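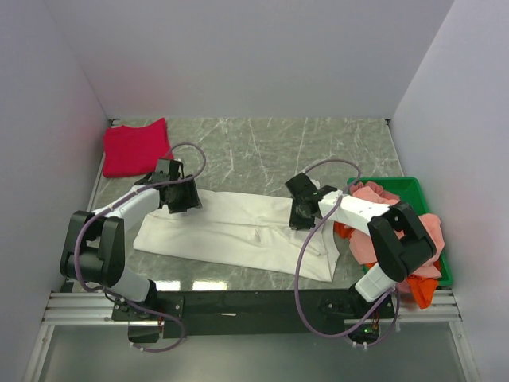 Two arms, one white garment, and a tray of laundry still waiting its turn.

I have now watched a robot try to fold pants for the better part of a week, and I'd like it on record that I was rooting for the robot the whole time. Even when it grabbed the tablecloth side of nothing and folded a perfect rectangle of air. Especially then!

The shop where I've been spending my afternoons is in Korkport, up a flight of stairs that smells like the bakery below it, and it belongs to Montserrat Cuautle. She used to repair sewing machines. These days she tests grippers for people who are thinking of buying them, and cloth is her specialty, partly out of stubbornness. Boxes are easy, she told me the first day. Bottles are easy. "Anybody can pick up a bottle. Come back when you've picked up a sock."

So that's the test. Two arms side by side along the front of a table, pale walls on three sides, a heap of clothes in a green tray on the right. The arms take something out, lay it flat, fold it, put it away. My mother does this while watching TV and talking on the phone.

I came to compare two sets of fingers. The Skona pair is thin and stiff, and the Satgate pair is wider with a softer pad, a bit like the end of a spatula. Montserrat swaps them over with a little hex key she keeps behind her ear (I saw her look for it twice while it was there). Both sets fit the same wrist, and she runs both with the same controller, an Anozie box that hums when it's thinking hard, or that's how I chose to hear it.

I had my money on Satgate going in. Soft pad, soft cloth, seems right, doesn't it? And for lifting things out of the tray it was lovely. It would sink into the pile and come up with a good fat handful and hardly ever drop it. The trouble was that a good fat handful is often two things. One afternoon it pulled up a shirt with a second shirt tucked inside it like a stowaway, then spent several minutes trying to smooth out the lump. I wanted to reach in and help. You are very much not allowed to reach in and help.

Skona was the fussier one. It missed more often at the tray, pinching at a fold and closing on nothing, and every miss means the arm backs up and has another think. But once a garment was down on the table, those thin fingers could get under a hem, and getting under a hem is pretty much the whole job. Pants are the real exam. You need one gripper at each end, both holding the edge and only the edge, and then both arms have to travel together or the whole thing skews and you get a sort of trapezoid with legs.

The tabletop matters a lot more than I'd have guessed. It's a gray marble pattern and it's glossy, and cloth slides on it. Montserrat likes that, because a fold that works on a slippery table will work on a grippy one. The shine is harder on the cameras. On my second day a patch of light near the front edge kept getting mistaken for a bit of white fabric, and the left arm went after it again and again with what I can only call optimism. She turned off one lamp and it quit.

Then there are the cables. They're purple and they loop up over the arms in big lazy curves, and I asked whether they ever snag. She gave me a look. They snag. She leaves the loops generous so a wrist can turn all the way around without yanking anything, and before a long run she steers both arms by hand through every corner of the table to see what catches.

A long run is 1000 picks per set of fingers, so 2000 for a fair comparison, and she won't give a buyer an opinion on less. I stayed for a decent chunk of it. When I last looked, the counter on her laptop said 3567, which includes the practice rounds and, she says, one whole night when she forgot to stop it.

Her verdict, when I pushed: Satgate for sorting and bin work, Skona for folding, and if you own two arms there's no law saying they have to wear the same fingers. She tried that on my last afternoon, wide pads on the right arm by the tray and thin ones on the left. It took some fiddling to get the timing right. Then the pair of them laid out a shirt, squared up the sleeves and brought the bottom to the top, and I clapped out loud, alone, in a room with one other person in it who was eating a sandwich.

She's got towels next. I'm going back in July.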